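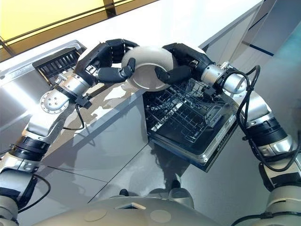
Two-handed hold over the lower rack, Echeverría test kitchen, Plamcombe.

The Echeverría open afternoon in Plamcombe was meant to be a demonstration of dish loading. It ended up being mostly about a dropped plate, and I came away with more notes than I would have from a clean run.

I went down in December with a group from Tristness, five of us, all from maintenance or training jobs. We signed in at 1 p.m., got safety glasses and a short talk on where to stand. The test kitchen is at the back of the building on the ground floor. Visitors stay behind a taped line and one staff member keeps a hand on a stop button the whole time. The robot is called Hasia. It has two arms and a hand on each, and the job that afternoon was moving plates from the sink to the dishwasher.

Pierina Longo runs the testing and did most of the talking. She told us before anything moved that they had been chasing a fault for several weeks and that we might see it. The robot had logged 2285 plate transfers in this kitchen up to that morning. Most of the failures in the log were dull ones, such as a plate leaning on the wrong prong. The one that worried her was a release during a stop.

In plain terms, when the controller sees a force it doesn't like, it halts both arms. The hands are supposed to keep gripping. In the bad cases one hand halted and kept its grip while the other let go, so the plate swung down and fell. It had happened in the handover between hands and also at the sink. 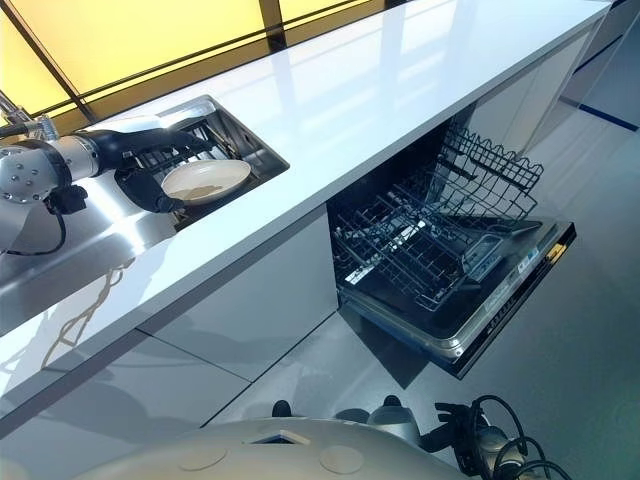 The first few plates went fine. It is slow work to watch. The arm picks up, waits, tilts, waits again, and you start looking at the clock on the wall. I timed one plate at a little under a minute and gave up timing after that.

At 2:40 the arms stopped short during a handover and the plate dropped. It hit the edge of the dishwasher door and broke on the floor. The pieces didn't reach the tape. The staff member pressed the stop button anyway, the power light on the wall went from green to red, and we were asked to step back into the corridor while they swept. That took longer than the demonstration had, as they sweep twice and then check the rack by hand for chips.

When we went back in, Longo had the log up on a screen. The force reading on the right wrist had jumped just before the stop. Her first suspect was the cable that runs down the outside of the arm. With the arm turned a certain way the loop can pull tight, and the wrist sensor reads that as contact. The controller then does what it should and stops. That explained the stop but not the dropped plate.

The drop was a separate problem. Each hand waits for a "hold" message after a stop, and if the message doesn't arrive within 300 milliseconds the hand goes to its default state. The default on the left had been changed to "hold" in an earlier update. The right was still set to "open," left over from a time when the team was more worried about trapped fingers than falling plates. 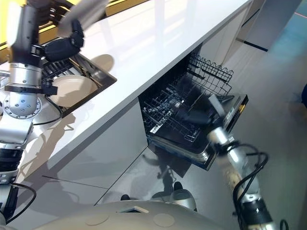
One of our group asked why both hands weren't simply set to hold. Longo said that was the plan, but a hand that won't open after a stop needs some other way to be opened, and the manual release on this model calls for a tool. She wants a release that works without one before she signs off on the change. Until then the rules are no people inside the tape with the arms powered, and no glass at all.

They ran again from 3:30 with the arm speed turned down and the cable tied in a shorter loop. Eight plates, no stops. Longo was careful to say that eight plates proved very little, and that the old setting on the right hand was still in place while we watched.

My own notes for the Tristness training file:

Ask any supplier what the gripper does on a stop, on a loss of power and on a loss of signal. These can be three different answers.
Ask for it per hand if there are two.
Look at how the cables sit with the arm at the far end of its reach, not parked.
Check that the settings are compared after every update. Echeverría had no such check before this fault and has one now.

Tea was in the front office afterward. Parking is tight, and the side gate is locked at 4:30, so use the main road entrance if you plan to stay and talk. The next open afternoon is in the spring, and Longo said the release handle should be fitted by then.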